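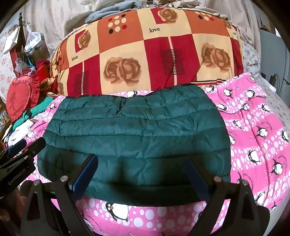
Quilting (textiles)

Quilting is the joining of two or more layers of cloth with lines of stitching, usually with a soft filling between them. It is used for bedding, wall hangings and clothing.

Early quilted garments were worn for warmth and as padding under armor. The filling was wool, cotton or rags – whatever was at hand.

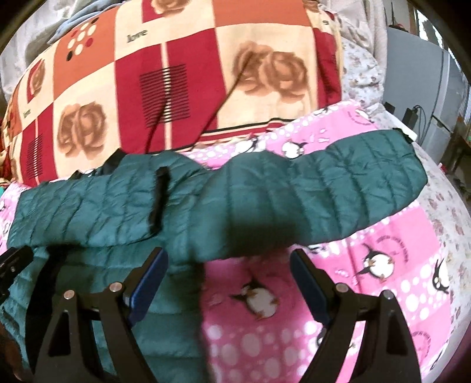

By the Addo textiles desk. Last revised in March.

Channel quilting, in which the seams run parallel, is common on padded jackets. The seams keep the filling from sliding to the hem. Narrow channels hold it more evenly, but every seam is a thin spot that lets heat out.

The textile collection at Gruten holds more than 2,000 quilted pieces, 430 of them garments. Its oldest dated bedcover is marked 1,783 in the old inventory.

See also: Batting; Patchwork; Trapunto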